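Trestitz Cell Practice Guide, second edition – reviewed

The Trestitz guide is a ring-bound handbook of good practice for small two-arm tabletop cells. It runs to 36 numbered rules in five chapters, with a checklist at the back of each. I used it for 6 weeks in June and July on a sorting cell at Kestinine, where two arms pick up empty drink containers and put them in a bin.

Chapter 1 covers the enclosure and is the strongest. It asks for a written list of everything inside the walls at the start of a shift, bin included, and a marked reach limit for each arm. Drawing the limits took an afternoon and showed an overlap in front of the bin that our own drawings had missed.

Chapter 2, on cables, is too short. Rule 9 says to check every external cable loop at full extension and at full fold. It gives no minimum bend radius and refers the reader to the arm supplier. Exposed boards near the base joints get one sentence.

Chapter 3 deals with shared floor space. Rule 17 allows only one gripper at a time within the overlap zone unless the controller enforces separation. We followed it and lost some throughput. The older Korkier handbook has no equivalent rule, and I would not go back to it.

Chapter 4 is on test objects. It requires a mix of cans, rigid bottles and crushed bottles, with and without labels, laid out at uneven angles. Good advice – clear plastic on a pale floor is a hard case, and the guide says so.

Chapter 5, record keeping, is padded. The log template has too many fields for a cell this size.

The print is small and the index omits "bin" entirely. Recommended for chapters 1, 3 and 4.

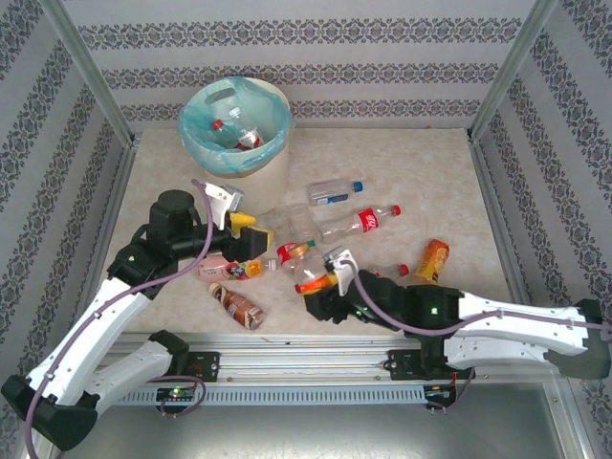 Consolacion Lumanlan writes that Rule 17 reads differently in the first edition, where the limit applied to the whole arm from the elbow down, and she would like to know why it was relaxed to the gripper alone.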